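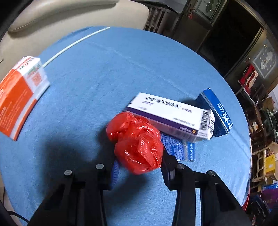 Medicine boxes and a red plastic bag on the round table, gripper open.

Saturday, February 10, 2018

A long day, and my wrist is telling me about it, so I shall write this slowly with a cup of tea and see how far I get. We have the Flellero package on trial at the moment, and I promised Tayla I would keep proper notes before she decides whether Nidari ought to take it on for the year. What you get is the use of the hand-held grippers, somebody on the telephone when you are stuck, and the Netow service, which takes the recordings and sorts them into separate little jobs for teaching an arm. I have been wanting to try something like it since October, when Abdelilah came back so full of it that we couldn't get him to eat his lunch!

I started with the medicine boxes. Boxes are kind to a beginner, being nice flat-sided things, though you do have to think about which way round you come at them, and one lying over a packet wants a different approach from one on its own. I am less sure of my feelings about plastic bags. A crumpled bag has no proper sides at all, and I dithered over where to put the fingers in a way I never would with my own hand. Sohail says dithering is the worst thing you can feed the sorting service, as it can't tell a pause from the end of a job. I have put that down as a question for Flellero, because their booklet says nothing about it, and the booklet is otherwise very good (large print, bless them).
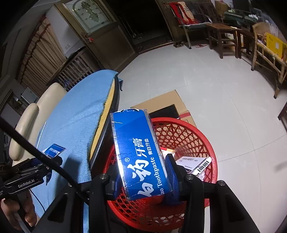 Toothpaste carton held upright over the red basket.

The toothpaste carton was my favourite of the lot. The blue pads on the inside of the jaws are rubber with a bit of texture to them, and I do like a carton held by its sides like that, upright, with the writing left where you can read it. I would happily pay for spare pads, but they aren't on the price list, and I've asked Mahmoud to find out whether they can be bought separately or whether one has to send for a whole finger.

Now the money. The quote is 361 a month with 3 users, and Tayla thinks that dear. I think it fair if the telephone help stays as patient as it has been, and dear if it doesn't. El Idrissi have offered us something cheaper, though with no sorting, which would leave poor Abdelkrim doing it by hand in the evenings, and I know what he would say to that.

So I am leaning towards yes, for two months to begin with, and I want the pausing question answered in writing first. Must ring Tayla tomorrow before she goes out. Must also find my wrist support, which I last saw in the drawer with the batteries.

Recent entries
The booklet, read at last
Abdelilah's lunch, and other news from October
What El Idrissi offered us
Questions for the telephone people

Back to top | Write to me through the contact page | Words and pictures copyright of the author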